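Zeromik publishes its good practice guide for bin-picking cells, and it's free to everyone

Aug 30, 2019

Well, it's out! After 15 months of drafts, arguments and a frightening amount of tea, we've put our good practice guide for small robot picking cells on the Zeromik website, and anyone can download it. I'm Eluned Penry, I look after standards work here, and I've been waiting a long time to write this.

The guide is called Trito. It runs to 35 pages and it's meant for the people who set up and look after a single arm working over a single bin, whether that's in a university lab, a parcels depot or the back of a workshop. The big safety standards still come first and we say so on page one. What we wanted was something you could read in an afternoon and then go and use.

We started by asking people what went wrong in their cells. My colleague Tamás Szilágyi collected 1,573 entries from the logbooks of our two partners, Hopkin and Stavach, and read every one of them (he has since had a holiday). Very few were dramatic. Mostly it was cables snagging at the wrist, bins creeping across the table, and tools left inside the reach of the arm over lunch.

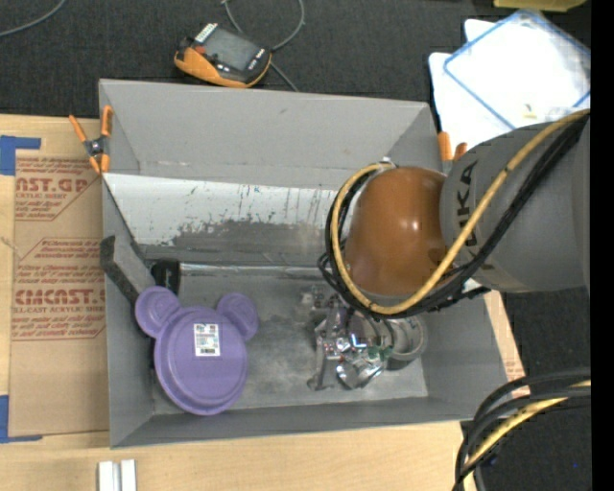
So cables get the longest chapter. We ask you to move every joint to both ends of its working range, slowly, with the cables on, and watch the loops the whole way round. Do it again whenever the gripper is changed. Leave enough slack for the wrist to turn and no more than that, and write down the date and who checked.

Bins come next. Fix the bin so it can't shift when the gripper touches a wall, mark where it belongs on the table, and check both at the start of each shift. If the bin has been moved, even by a finger's width, the cell goes back to slow speed until somebody has confirmed the position. We had a proper row about that last one — Stavach thought it was too strict — but it stayed in, and they've adopted it!

There's also a chapter on handheld controls and where to keep them, one on labelling test items so that a failed pick can be traced to the right object, and a one-page checklist at the back with 27 points. Print it, stick it up by the cell, scribble on it.

"I'd like people to tell us where we've got it wrong," says Tamás. "The logbooks came from two sites and there must be cells out there that behave quite differently."

I'd second that. Comments are open until the end of the year and we'll bring out a revised edition after that. Hopkin is already using the checklist with its new starters and has sent us four corrections, one of them to my spelling.

Trito can be downloaded from the Zeromik website under Guides. For printed copies or press questions, please ask for Eluned Penry at the Zeromik office.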